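Tanura Sky Atlas, Desktop Edition
User Guide, Section 4: Setting Up the Mars Layer

The Mars layer drapes terrain, mineral maps and named features over a globe you can spin with the mouse. It is the part of Tanura people install first and configure last. Allow 35 minutes, most of it spent watching a progress bar.

4.1 Before you start

You need Tanura already installed, a free Sinata account (the download service for the map tiles) and 51 GB of disk space. The basic terrain pack takes up much less than that, but the installer unpacks everything twice before it cleans up after itself. We have asked it to stop.

Note: If your account was created through a school or library, sign in with the group name first. Your own name goes in the second box, the one labeled "Name 1."

4.2 Installing the terrain pack

1. Open Tanura and choose Layers > Add Planet > Mars. Do not choose Mars (Classic). Mars (Classic) is a drawing with canals on it, kept for sentimental reasons.

2. Sign in to Sinata when asked.

3. Tick Basic Terrain. Leave Full Terrain alone unless you have a fast connection and a long weekend.

4. Click Download. The pack arrives as 531 tiles, and the counter at the bottom of the window goes up in jumps. A long pause near the end is normal.

5. When the counter disappears, restart Tanura. The program will tell you a restart is optional. It is being polite.

Caution: Do not move the tile folder while the download is running. Tanura will carry on writing to the old location, and you will end up with half a planet in each place.

4.3 Setting zero elevation

Mars has no sea, so "sea level" is a matter of agreement. Tanura offers 2 reference surfaces, and your crater depths will look very odd if you mix them.

1. Go to Mars > Heights > Reference.

2. Pick Areoid for anything to do with water, old shorelines or river deltas. Pick Sphere if you are following a worksheet that says so.

3. Click Apply, then click it again. The first click only closes the drop-down menu.

To check the setting, fly to any large crater and read the height at the floor and at the rim. The rim should be higher. If it isn't, look at the Invert box at the bottom of the panel. Marwa Ragab, who wrote the height tool, would like it known that the Invert box was a customer request.

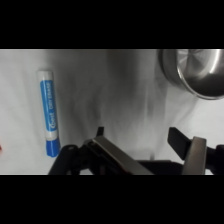
4.4 Adding your own markers

1. Right-click the globe and choose Drop Marker.

2. Type a label. Labels longer than one line are shortened without warning, usually at the worst possible letter.

3. Choose a color. Rust, brick and terracotta are all available and all invisible against the terrain.

4. Press Enter to save. Pressing Escape also saves, for reasons that go back to version one.

Note: Longitudes are measured east by default. Many older papers measure them west. If your landing site turns up on the wrong side of the planet, switch the direction under Mars > Coordinates before you write to us.

4.5 If something goes wrong

The globe is gray. The color tiles did not load. Sign out of Sinata, sign in again and choose Refresh Layer.

The globe is blue. You are looking at Earth.

Shadows point the wrong way. Check the local time slider, which runs on Mars hours and ignores your computer's clock.

For anything else, choose Help > Send Report. Reports go to Feng-yi Fung and Sherif Gaber, who read them in the order they arrive. Please attach the log file, even if it is embarrassing.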